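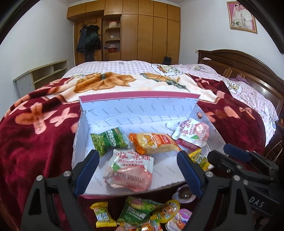

Diarmuid Ó Dubhghaill wants to know why we stopped the packing runs at the Wustdale house when the gripper looked fine to him.

Posts > Khan > Grippers

1/ It did look fine. The fault was in the closing force. We set a limit of 13 newtons for snack packets and the log showed peaks near 90.
4 comments

2/ A limit that only exists in the settings file is no limit. The Plalten update had put the old default back — no warning on the screen, nothing in the log header.

3/ Doina Berisha caught it when a jelly cup split on the bench. One cup. I had blamed the cup.
13 shares

4/ Candy and noodle packets can take a squeeze. Fingers can't, and people reach into the box between picks all the time.

5/ For now: blue pads stay on, force gets checked with a gauge before every session, and hands stay out until the jaws are open and stopped.

6/ We still don't know why the update touched that value. Tihomir Halilović is going through the older versions tonight. I'll post what he finds.
2 comments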